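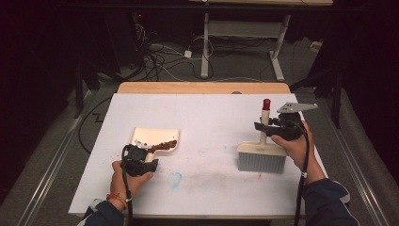

By Ketill Lykkegaard, Workroom Standards, Bravora | November 11, 2024

About > The Company > Bench Care

Bravora supplies and maintains worktables for sorting rooms, seed stores and dry-goods packers. The company was formed when two smaller firms, Egilsson and Prastum, merged their workshops. Egilsson made tables. Prastum wrote cleaning schedules for the people who used them. Both lines of work continue under one roof in Skunuvia, where we employ 22 people.

What we do

Most of our contracts cover bench surfaces and the small tools kept with them. A standard bench set has a white board laid on the tabletop, a hand brush and a small dustpan. The board takes the wear and is replaced separately from the table. We currently look after 1,315 boards at customer sites.

Dry debris is the main load on these surfaces. Beans, seed, husk and crumbs travel further than powder and collect along the edges of a board. Our procedure is the same for all of them. The dustpan is laid flat with its lip against the board. The brush is drawn toward it in short strokes, with the bristles upright and light pressure on the head. The pan stays level until it is over the bin, and any loose pieces along the tray are tapped back toward the pile before it is lifted.

Brushes and pans

We specify a wide brush head with dense bristles for board work. A narrow head leaves lines of fine material between passes. Brushes are stood on their bristles only while in use and are hung up at the end of the shift. Pans should be small enough to hold in one hand and have a thin front edge. A pan with a chipped lip is withdrawn.

Marks on boards

Smudges, smears and faint flecks of color are normal on a board in service and do not affect its grade. We grade on flatness, edge condition and depth of scratches. Stains are recorded at inspection and treated with a damp cloth first, then a mild cleaner. Abrasive pads are not used. Where a customer rules grid lines in pencil for portioning, we clean around them on request.

Inspection and training

Boards are inspected every 14 weeks. New customers receive one bench session of some 4 hours, held on site with their own material. The session covers sweeping, emptying, wiping down and tool storage. The current edition of the bench sheet was issued in February and replaces the separate Egilsson and Prastum sheets, which should be discarded.

Replacement boards, brushes and pans are ordered through the Skunuvia office. Please quote the table number stamped under the front rail.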